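피듀셜 마커 부착 및 점검 절차: 조립 셀용 작업 지침

적용 범위

Ketura 조립 셀에서 그리퍼, 작업물, 작업대에 사각 피듀셜 마커를 붙이고 관리하는 방법을 정한다. Grulunia 셀은 작업대 상판 구조가 달라 4단계의 기준 시트 위치만 별도 도면을 따른다. 로봇 제조사의 안전 매뉴얼과 사내 위험성 평가서가 이 지침보다 우선한다.

준비물

무광 마커 출력물, 버니어 캘리퍼스, 무진 천, 이소프로필 알코올, 마커 대장(Nautiyal 양식). 유광 용지와 투명 코팅 필름은 쓰지 않는다.

1단계. ID 배정

마커 ID는 셀 안에서 중복될 수 없다. 폐기한 ID는 2000사이클 검증이 한 번 끝날 때까지 재사용을 금지한다. 대장에는 ID, 부착 부품, 한 변의 길이, 부착면, 부착 방향을 적는다. 한 변의 길이는 검은 테두리의 바깥쪽을 기준으로 잰 값이며 흰 여백은 포함하지 않는다. 이 값을 흰 여백까지 잰 값으로 잘못 넣으면 거리 추정이 일정한 비율로 어긋나는데, 검출 자체는 정상으로 표시되므로 로그만 보고는 찾기 어렵다.

2단계. 그리퍼 마커

손가락마다 큰 마커를 하나씩 평평한 면에 붙인다. 곡면에 걸쳐 붙이면 모서리 네 점이 한 평면에 놓이지 않는다. 좌우 마커는 반드시 서로 다른 패턴을 쓴다. 손목 카메라 화면에서 마커가 대각선으로 놓이는 것은 허용한다. 다만 화면 경계에서 잘린 마커는 자세 계산에 넣지 않는다. 안쪽 벽이나 돌출부의 작은 마커는 보조용이며, 비스듬히 보여 얇은 띠처럼 눌린 경우도 제외 대상이다.

부품 면에 새겨진 번호와 마커 ID는 별개의 체계다. 46, 47처럼 본체와 같은 색으로 양각된 번호는 대비가 낮으므로 영상 판독에 의존하지 말고 실물에서 확인해 대장에 옮긴다.

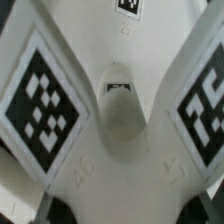
3단계. 작업물 마커

십자형 부품은 네 팔의 윗면에 하나씩 붙인다. 원기둥 포스트는 정면과 측면에 나누어 붙이고, 원형 트레이는 바닥면에 최소 두 개를 둔다. 팔이나 포스트가 트레이 바닥을 가리는 각도가 반드시 생기므로 한 부품을 마커 하나에만 맡기지 않는다. 포스트 측면 마커는 곡률 때문에 일부가 가려질 수 있어 정면 마커가 검출되지 않을 때만 사용한다.

4단계. 작업대 기준 시트

기준 시트는 2행 2열 마커를 한 장에 인쇄한 것을 쓴다. 시트를 작업대에 놓고 네 변을 모두 고정한 뒤, 고정 카메라 영상에서 네 개가 모두 검출되는지 확인한다. 이 확인은 작업물을 올리기 전에 한다. 작업물이 올라가면 시트 일부가 가려지는 배치가 흔하며, 이때 남은 마커만으로 기준 좌표계를 새로 등록해서는 안 된다. 등록값은 빈 상판에서 얻은 것만 유효하다.

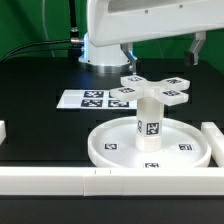 등록이 끝나면 재투영 오차를 대장에 적는다. 허용값은 셀별 설정 파일에 있으며 작업자가 임의로 바꾸지 않는다. 오차가 허용값을 넘으면 시트의 들뜸, 조명 반사, 렌즈 오염 순으로 점검하고 다시 등록한다.

5단계. 케이블과 간섭물

카메라와 마커 사이로 케이블이 지나가지 않게 한다. 로봇을 저속으로 전체 경로에 걸쳐 한 번 움직이면서 영상을 기록하고, 기준 마커가 연속 14프레임 이상 사라지는 구간을 표시한다. 해당 구간에서는 비전 보정을 끄고 관절값으로만 이동하도록 설정한다. 작업자는 이 시험이 끝날 때까지 방호 구역 밖에 있어야 한다.

6단계. 정기 점검

가동 228시간마다 다음을 확인한다.

마커 모서리의 들뜸과 긁힘
흰 여백의 오염(검은 테두리와의 경계가 흐려지면 교체)
그리퍼 표면의 얼룩이 마커로 번졌는지 여부
대장의 ID와 실물의 일치

세척에는 알코올을 천에 묻혀 쓰고 마커에 직접 분사하지 않는다. 교체한 마커는 같은 ID라도 부착 위치가 달라진 것으로 보고 2단계 또는 3단계의 측정을 다시 한다.

기록 보관

대장과 등록 로그는 Fleltum 서버의 셀별 폴더에 올린다. 점검 양식 번호는 41번이며, 9월 개정 이전 양식으로 작성한 기록은 다시 옮겨 적지 않고 원본 그대로 둔다.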